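Die Obst- und Gemüseabteilung gilt im Lebensmittelhandel seit jeher als Visitenkarte des Hauses. Wer einen Markt betritt, soll zuerst Frische sehen. Weniger Beachtung findet die Frage, was mit jener Ware geschieht, die am Abend noch in der Auslage liegt, und wie eine Gemeinde damit umgehen kann.

## Der zweite Weg der Ware

In Borau hat sich der Gemeinderat dieser Frage bereits vor Jahren angenommen. Ausgangspunkt war eine Erhebung der kommunalen Abfallwirtschaft, die in den Biotonnen der örtlichen Händler einen erheblichen Anteil verzehrfähiger Lebensmittel feststellte. Die Verwaltung entschied sich gegen eine Satzung mit Bußgeldern und für eine freiwillige Vereinbarung mit den Betrieben. Träger des Vorhabens ist seither der Verein Multano, der in den Räumen der ehemaligen Molkerei ein Verteilzentrum unterhält.

Im vergangenen Berichtsjahr nahm Multano 1485 Kisten Obst und Gemüse entgegen. Davon konnten 1104 an Haushalte, Schulküchen und Pflegeeinrichtungen weitergegeben werden; die übrige Ware ging an landwirtschaftliche Betriebe oder in die Vergärung. Insgesamt 94 Einrichtungen und Haushaltsgemeinschaften sind derzeit als Bezieher eingetragen.

»Der Handel hat seine Ansprüche an das Aussehen der Ware über Jahrzehnte erhöht, und die Kundschaft hat sich daran gewöhnt«, erläutert Boris Ivanov, der das Verteilzentrum leitet. »Eine Banane mit braunen Stellen wird liegen gelassen, obwohl sie süßer schmeckt als die grüne daneben.«

## Sortierung als Fachaufgabe

Die Annahme beginnt morgens um sechs Uhr. Jede Lieferung wird gewogen, einer Warengruppe zugeordnet und auf Druckstellen, Schimmel und Geruch geprüft. Besondere Sorgfalt verlangen Südfrüchte, deren Reifegrad sich an der Schale oft nur unvollkommen ablesen lässt. Avocados geben auf leichten Druck am Stielansatz nach, Papayas verfärben sich von der Spitze her, Mangos wiederum sind je nach Sorte auch vollreif noch grün. Eine falsche Zuordnung hat zur Folge, dass Ware zu früh ausgegeben oder zu lange gelagert wird.

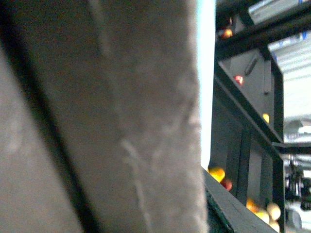
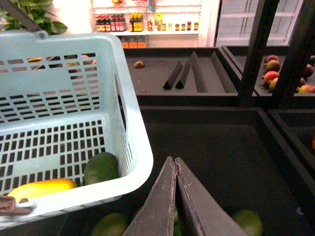 *Obst, teils im hellblauen Einkaufskorb (zweites Bild).*

Für die Lagerung gelten in Borau einfache Regeln, die der Verein auch seinen Beziehern an die Hand gibt. Äpfel und Tomaten werden von Blattgemüse getrennt, da sie Ethylen abgeben und die Alterung benachbarter Ware beschleunigen. Tropische Früchte bleiben bis zur Reife außerhalb der Kühlung. Wurzelgemüse kommt ohne Laub in den Keller - dort hält es sich bei ausreichender Luftfeuchte über Wochen.

## Vertrag und Haftung

Rechtlich bewegt sich die Weitergabe in einem dichten Gefüge aus Lebensmittelrecht, Hygienevorschriften und Haftungsfragen. Mit der Großhandlung Omerović, dem größten Lieferanten des Vereins, besteht daher ein Rahmenvertrag, der den Übergang der Verantwortung auf den Zeitpunkt der Annahme festlegt. Der Filialbetrieb Osano hat sich der Regelung im September angeschlossen. Kleinere Händler arbeiten weiterhin auf der Grundlage einer formlosen Erklärung.

Die Finanzierung ruht auf 2 Säulen: einem jährlichen Zuschuss der Gemeinde und den Beiträgen der beteiligten Betriebe, die sich nach den eingesparten Entsorgungskosten bemessen. Eine Ausweitung auf Backwaren und Molkereiprodukte wurde geprüft, vorerst jedoch zurückgestellt. Die vorhandenen Kühlräume reichen dafür nicht aus.

Über den Ausbau des Kellergeschosses soll der Gemeinderat im Rahmen der kommenden Haushaltsberatungen befinden. Bis dahin bleibt die Annahme auf Obst, Gemüse und Kräuter beschränkt.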